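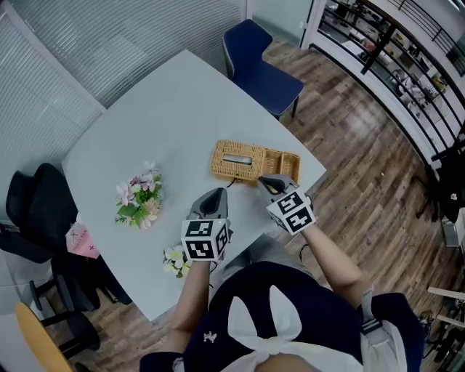 Figure 1. Tissue basket with two open compartments, flowers to the left.

4. Setting up the Stindon tissue basket

1. Clear a spot on the table and lay the basket flat, slot side up.
2. Lift the lid, set the tissues in and pull the first one up through the slot.
3. Use the open compartments for small things you reach for every day – pens, lip balm, the remote. They hold more than you'd think!

Note: Flowers look wonderful next to wicker. Leave enough room between them for the lid to swing.
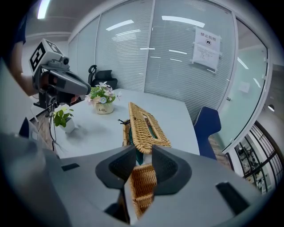
Figure 2. Lid up, with teal-green showing inside the basket.

4. To refill, tip the lid back gently and drop in a fresh pack.
5. Close the lid and check that the new tissues come through freely.

Caution: Never carry the basket by its lid. Wipe the weave with a dry cloth only.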